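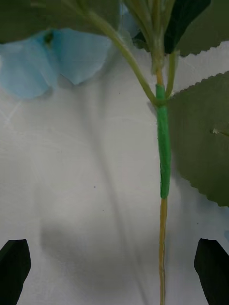 How long does it take to get over moving to a smaller town? Longer than the boxes take, in my case. I unpacked in 2 weeks and I was still driving to the wrong grocery store in July.

by the_slow_porch
July
Print | E-mail this

So we left Sarkport for Hemmin, which is 180 miles inland and has one stoplight. People keep asking how it's going so I'm doing a thread, sorry to everybody who follows me for the soup.
14 comments | 31 shares

First thing is the quiet. I thought I'd love it and I did for maybe four nights. Then I started hearing the refrigerator. I now know that refrigerator's whole schedule.

Our old apartment was over a bus stop and I complained about it for six years. Guess who looked up bus sounds on her phone at 1 a.m. to fall asleep!

Second thing is waving. Everybody waves from the car here, just two fingers off the wheel. I missed the first hundred or so and probably came off as very rude. Now I wave at everything, including (last month) a parked truck.
6 comments | 22 shares

Groceries. There's a small market in town that closes at 6, and I mean the lights go off while you're holding a cantaloupe. The big store is over in Zalville, half an hour each way, so you plan. I have a list on the fridge now like my grandmother did.

If you forget the butter, you don't have butter. I've gotten pretty good at asking next door and I always bring something back. We're on our third round of the same pie plate.

Money stuff because a few of you asked — rent is almost $1,000 less a month. Some of that goes right back into gas. Heating was a shock too, these old windows are basically decoration.

Work is fine. Prekico let me keep my job from home as long as I show up in Sarkport once a quarter. The first trip back I got honked at twice before I'd even parked and felt so happy I teared up a little.
9 comments | 17 shares

Friends are the slow part. I've got one walking buddy and a library card, and the librarian saves me mysteries — that's the social life for now. I joined the Thursday-type stuff in Sarkport without even thinking about it and here I have to work up the nerve.

Would I do it again? Ask me after winter. I'm going out to wave at some people.
Share | 40 comments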